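Belbridge Storage Says Most Shelf Clutter Does Not Need Another Product

Firm releases results of its January shelf survey and asks customers to buy less 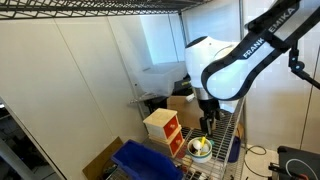

What the survey found

BELBRIDGE, Thursday, March 20, 2025 – Zadel, the home storage retailer, today released the results of a survey of 497 households that bought at least one bin, box or drawer unit from its stores. The findings are not flattering to the storage trade, and the company says it is publishing them anyway.

Of the households that answered, 82 said the shelf they had bought the item for was easier to use a year later. The rest said it was the same, or worse, or that they could no longer remember which shelf they had meant.

"We have been selling people the idea that a container is a decision," said Ynyr Lloyd, head of product at Zadel. "I doubt it ever was. You can put two nice little drawer boxes on a shelf, with red fronts and knobs, and stand a round tub next to them, and the tub is the one that fills up. It's open, so things get dropped in. The drawers look tidy and I would like to know how often anyone opens them."

Lloyd is also unconvinced by the large plastic bin, a type the company has sold in deep blue for years. Survey answers suggest that many of these are bought before the owner knows what will go in them. An empty bin takes up the same room as a full one, and on a narrow shelf it tends to sit in front of whatever was there first.

What Zadel is doing about it

Starting this spring, Zadel stores will offer a free one-page shelf check called Emedberg. It asks customers to do the following before they buy anything:

Take out every empty bin and leave it off the shelf for 12 days.
Tip out any open tub of small objects and put back only what was used in that time.
Pull forward whatever is leaning against the wall, boards included, and clear the gap behind.
Turn drawer boxes so the fronts can be reached without moving something else.

Customers who finish the check and still want a container will be pointed to one of three sizes. The company has dropped the matching sets it used to sell under the Oral name, which were popular in the store and, according to the survey, much less popular at home.

Not everyone at the company expects it to work. Finlay Galbraith, who manages the Belbridge store, agreed to run the check first and has his doubts about a sheet of paper.

"People come in wanting to leave with a box," Galbraith said. "I'll hand them the page. Some will read it in the parking lot and come back in for the box. I'm fine with that, but let's not call it a movement."

Zadel has made no estimate of how much the change will cost in sales. It plans to ask the same households again next January and says it will release those answers too, whichever way they go.

About Zadel

Zadel sells bins, drawer units and shelving from its stores and by mail. The Emedberg sheet is free at every service desk, and no purchase is needed. Press questions should go to the Belbridge office.

We use cookies to remember your settings and to measure visits. By staying on this site you accept our cookie policy. Accept | Manage choices

Comments (4)

drawerful
A storage company telling me to buy less storage. Check back when they've got a quarter of bad numbers and see if the page is still at the desk.

Marnie K.
The tub thing is true in my house. Ours has buttons, a dead battery and half a clothespin in it. I have tipped it out twice and put everything back both times.

p_tolland
82 out of 497 is pretty bad. Did they ask how many people had already moved the stuff to a different shelf? That would be me.

drawerful
@p_tolland doesn't say. I'd also like to see the actual questions they asked.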